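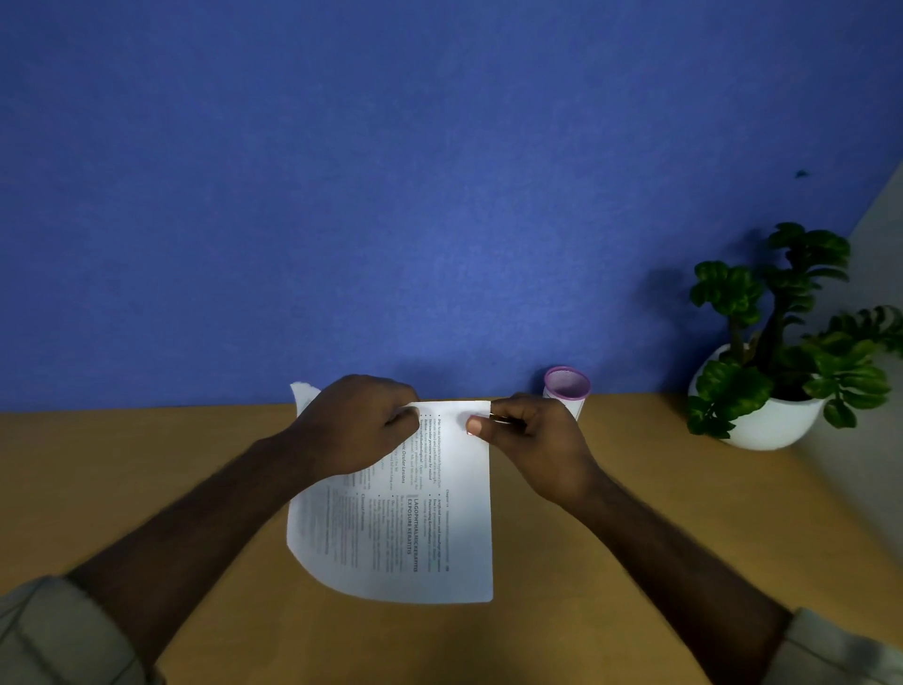

Re: [skinevbridge-gardeners] seed swap list, paper or online?

I've been meaning to weigh in on the seed list thread all week and the beans kept getting in the way. I'm for paper, and I'll say so up front so you can skip the rest if you like. A single printed sheet you can hold up in both hands, with a pen tucked in your fingers for crossing things off, beats squinting at a phone in a greenhouse any day of the year. My phone goes black in the sun and my thumbs are usually covered in potting mix.

On 3 Aug 2024 a member wrote:

> Hi all, I'd like us to drop the printed list for the January swap
> and just keep a shared page that people edit themselves. Last time
> we had 57 varieties on the sheet and a good few were gone before
> the doors opened. Also the print is tiny! Would anyone really miss
> it? And does anybody have Waaka squash to spare? Mine all crossed
> with the zucchini.

OK, so, taking these in order. Yes, I would miss it! I have every list going back to the first swap in a folder next to the seed tins, and I look things up in there more than I look in any of my books. That's how I worked out that the pole bean we all call Mallevon came in as "Mallevan, purple, from the church plot" and got respelled along the way. I don't know which is right and I've stopped worrying about it.

The tiny print I'll give you. If we leave off the sowing notes (everybody here knows when to start a tomato) it would go up a couple of sizes and still fit on one side. The stuff running out early is a separate problem and I don't think a web page fixes it. People just don't bring enough. I packed 343 envelopes last winter, mostly lettuce and Jisska peppers, and the peppers were gone while I was still looking for the tape. Could we ask for a minimum of 4 envelopes per variety before it gets a line on the list? That seems fair to me, and if you've only got a pinch of something rare you can put it on the side table.

About the squash - I do have Waaka, but I grew it maybe 400 feet from next door's pumpkins and I didn't bag the flowers, so I wouldn't trust it. I hand-pollinated two fruits this year and taped them shut. If they ripen before frost you're welcome to half the seed. Whoever grew it down by the river had a really clean strain a while back, dark green with the ribs, so maybe speak up if that was you?

One other thing while I'm typing. Please, please date your envelopes. I got a lovely fat packet of parsnip last time and not one of them came up, and parsnip seed is no good after a year or so anyway. Just the year is fine, in pencil, on the back.

I can bring the label maker again if someone else brings tape.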